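Stustier Hand Teaching Kit

We use cookies to remember your cart and count visits. Accept | Settings

The Stustier kit lets you show a robot arm a job instead of programming it. There are two ways to do it. You can hold the arm by the grip ring and move it through the task yourself, or you can sit at the bench with the Hoani leader arm and drive the robot from there. Both methods save to the same file type, so you can mix them in one task.

What comes in the box

Grip ring with record button
Hoani leader arm with table clamp
Wrist camera and bracket
Two-finger gripper with 2 sets of finger tips
Foot pedal (start, stop, discard)
Cables and printed setup guide

Recording a task

Press the pedal once to start and once to stop. A long press throws the take away. Each take is stored with the joint positions, the gripper opening and the wrist camera video. The Marnau software, included, plays takes back side by side and lets you trim the ends.

Plan on 200 takes for a task with small loose parts. Simple moves, like lifting a block into a bin, need far fewer. Change the layout a little between takes. If the items always start in the same place, the robot will learn the place.

Sorting and picking tasks

Use the leader arm for this kind of work. With the grip ring your hand is close to the fingers and tends to end up in the video. Almonds in a pile of rice on a black tray make a good practice task, and the contrast helps when you review the takes. 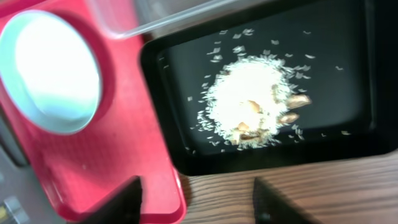

Set the leader arm scale to half speed for the first session. Most operators close the gripper too early at full speed and push the item away. The narrow tips are the better choice for anything under 12 mm.

Shipping and support

Ships from our Peltislow warehouse. Setup questions go to Floor Van Leeuwen at the support desk. Spare finger tips are sold separately.

Share 11

Comments

benchtop_ray: Does the pedal work with the older Hoani arm?

Teun Van den Broek (Stustier): Yes, but you need the adapter cable.

mkl: Wish the clamp opened wider. My bench top is thick and I had to use my own.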